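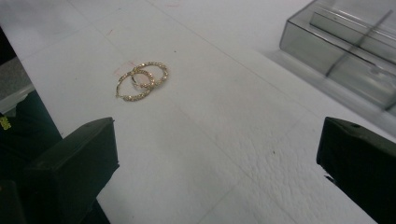 ## Zerville: is anyone still building out there?

**saltbush_pixel** · 12 Apr 2019

Logged back into Zerville after ages away and half my old neighbourhood is gone. The Radus harbour is still up, the tram still runs (still clips through the bakery, bless it), but I wandered for an hour and met one person, and they were parked on a bench with the away sign on. I've got 426 items in my inventory and no idea what half of them are. Is there anywhere people hang out now, or should I let my plot lapse?

**moth_at_noon**

Don't let it lapse! Everyone shifted over to the Eltirent side in January when the plot fees went up. We had 21 on for the lantern night, which felt like old times. The colours out there are gorgeous at dusk too, if your graphics card can cope.

**dunny_door**

> Everyone shifted over to the Eltirent side

Some of us did. I reckon Eltirent is a shopping centre with a sky on it. Every second plot sells hair or jewellery and you can't walk ten metres without a popup asking you to join a group. Radus is quiet because it's meant to be quiet.

**moth_at_noon**

Bit harsh mate. The sellers are what pays for the empty bits you like walking around in. I run a little stall myself and it covers my fees, nothing more.

**dunny_door**

Fair enough, yours is one of the tidy ones. I still miss being able to see the horizon.

**kelp_and_co**

Saltbush, try the stairs behind Tạ. You have to go up past the broken lift and turn left at the top, there's a whole garden nobody's touched for years. I go there after work and just sit. Draw distance needs to be at 70 or the far wall doesn't load.

**saltbush_pixel**

Oh I remember Tạ! I thought the owner had pulled it down. Mine's set to 59 and the laptop already sounds like a leaf blower, but I'll give it a go tonight.

**kelp_and_co**

Turn shadows off first. And bring a torch, the lower landing is pitch black.

**moth_at_noon**

Then come to Eltirent after. I'll send you a landmark, same username in world.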